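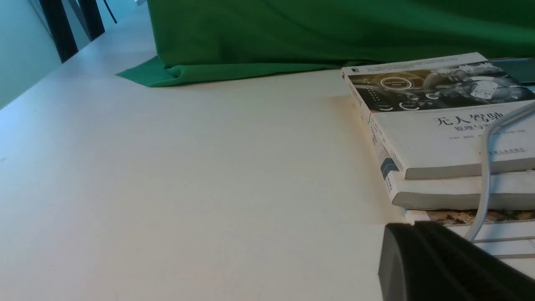 July 2019 – dye notebook, Plodham workroom

Weld day! I have been waiting for this since April, when the seedlings went out behind the shed and looked like nothing much. The first cut filled two buckets, stalks and all, and the smell while it simmered was somewhere between hay and boiled cabbage (open the windows, everyone, please).

Method, so I can do it again: chopped the plants coarse, covered with rainwater, brought up slowly and kept under a simmer. Strained through the old curtain. Added a spoonful of chalk to the pot before the yarn went in. Plodham tap water is soft and last year's yellow came out thin and a little sad. With the chalk it went from weak tea to proper lemon while I stood there stirring. I may have shouted.

Yarn was the Zamani wool, the two-ply, all mordanted with alum the night before and left to sit in a lidded bucket. I did 6 skeins in the first bath, 3 in the second, and then 2 more in what was left over because I couldn't bear to tip it out. The exhaust bath skeins are my favorites. They are a soft primrose, very even, and I think they'd make a lovely ground for the Nistlow blanket if we ever agree on the stripes.

Then the really fun part – overdyeing. Four of the lemon skeins went into the indigo vat. The vat was cranky this morning, dark on top but too blue underneath, so I fed it some fructose and more lime and left it alone until after lunch. When I came back it had the coppery skin and the yellow-green liquor I wanted. Short dips, long airing. Pulling a yellow skein out of an indigo vat and watching it turn is the best thing in this whole craft and I will never get tired of it.

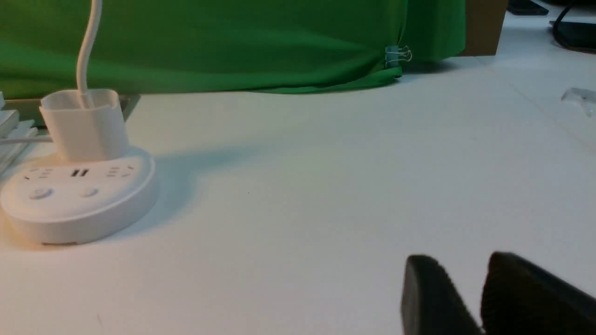
One dip gives a sharp spring green, like new beech leaves. Two dips is deeper and a bit bluer than I'd like, although it settled down after the vinegar rinse. I left one skein in too long and it has gone nearly teal. Pretty, but no use for the blanket. Put it in the odds basket, somebody will want it for mittens.

Things to sort out:

Light test. Wind a card from each bath, cover half with foil, tape it in the south window and leave it for 22 days. The Drondo sample cards are the right size if we cut them down the middle. Weld is supposed to hold up well, but I want to see ours do it.

Chalk. I didn't weigh it. I know, I know. Next bath gets weighed, and a skein goes in without any for comparison.

Silk. There is a scrap of habotai left over from the madder week and I'd love to see weld on it. Small jar, same liquor, no stirring.

The second cut should be ready once the side shoots flower. Saving seed from the tallest plant by the fence, so please don't pick that one! Labels are on the skeins with the bath number first and the number of dips after the slash. The wet ones are on the rail over the sink, leave them there until the greens have stopped dripping.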